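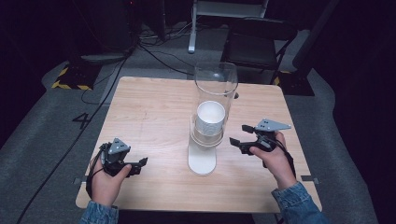
5/26/25

Cup and cylinder task, table at floor mark 4. Picking up from the list Jocelyn left on the shared page.

Total on disk for this task is now 363 episodes. I went through the lot with the reviewer script and my own eyes, and I would train on 245 of them today without arguing. The rest are a mix of bad tracking, long pauses, and takes where I can't decide what the operator meant to do. Triltine's planning sheet counts all 363 as done. I've changed the column header from "done" to "recorded" and expect someone will change it back.

What bothers me more than the rejects is how alike the good ones are. Same table, same cylinder, white base pointing toward the operator, curtains on the sides. Two grippers come in from left and right, nearly always with the right one leading. If the policy learns "right hand goes first, a bit high," it'll look smart on our own test set and fall over the moment someone turns the base a quarter turn. We had this exact argument over the Wudport drawer data in August and I lost it, and then we spent a long time recollecting drawers.

Things tried today:

1. Base rotation. Turned the base so the long end pointed left for one block, then right for another. Operators slowed down a lot. Jocelyn says this is good because it shows they were running on habit. I say maybe, but slow episodes are their own kind of bad data if the slow part is just someone thinking with the jaws hanging in the air. The trimming script only cuts dead time at the start and end. It does nothing about the middle.

2. Left hand leads. Asked for this out loud before every take. Compliance was poor. People agree, start with the left, stop, and then let the right hand take over when it gets fiddly. Marked these as "mixed" and left them in. Not convinced "mixed" means anything to anyone but me.

3. Starting height of the cup. Alfredo wants this randomized. Fine, but the way we've been doing it is the operator picking a height that feels random, and people are terrible at that. I want a printed list of starts taped up next to the table and the operator reading off the next line. Low tech, but I'll trust the spread.

On the clear cylinder. I've been grumbling about this since we picked it. From the head camera the wall of the tube is mostly a couple of reflections at the rim and whatever is behind it. The cup shows up well, being white and matte, but white on a white collar is not a great choice when the cup sits low. I put the question to Alfredo again and he says the whole point of the task is that it's clear, and a model that only handles opaque tubes isn't worth the trouble. He may be right. I'd still like a matching set with a colored cup, same starts, same operator, so we can tell whether a failure is about the glass or about the white. Otherwise we'll be guessing, and each of us will guess the thing we already believed.

Tracking. The dotted plates on top of the grippers are fine when both hands are level and apart. When the right hand comes up and in close to the tube and rolls outward, the dots go edge-on to the head camera and the pose estimate gets jumpy. The smoothing hides it. I turned smoothing off for one block and replayed it, and it was ugly enough that I'd like everybody to look at it before we talk about filter settings again. Smoothed garbage is still garbage with nicer curves. File is in the usual folder under "raw_no_filter", please don't tidy it away.

Cables. Both gripper cables tug at the end of a wide reach. On review you can pick out the moment, the wrist does a little correction that has nothing to do with the cup. Will the policy learn the correction? Probably. Jocelyn thinks it averages out. I don't see why it would, when every operator has the same cable pulling from the same side. Going to try more slack and a loop over the back of the hand, fastened at the sleeve.

The Agbayani number. The slide going around says 347 usable episodes for this task. I can't reproduce it. The nearest I get is by counting mixed ones plus anything the tracker didn't outright drop, which is a generous idea of usable. Wrote to Trilteck asking which filter they ran. No answer yet. Until there is one, please quote 245 and send people to me.

Baseline run finished over lunch, trained on the first 114 clean episodes only. Loss curve is lovely. I don't care about the loss curve. Nothing in the held-out set has the base turned, so it tells us the model can copy what it has already seen from nearly the same spot.

To do
- Held-out set with rotated base, different operator, nobody who recorded training data. Before any more training.
- Printed start list, laminate if we have pouches.
- Check the clamps on both sides of the tabletop at the start of each block and write it down.
- Colored cup. Ask Alfredo one more time.
- Jocelyn to double-mark 20 of my rejects blind. If we disagree on more than a few, the 245 isn't solid either and I'll say so.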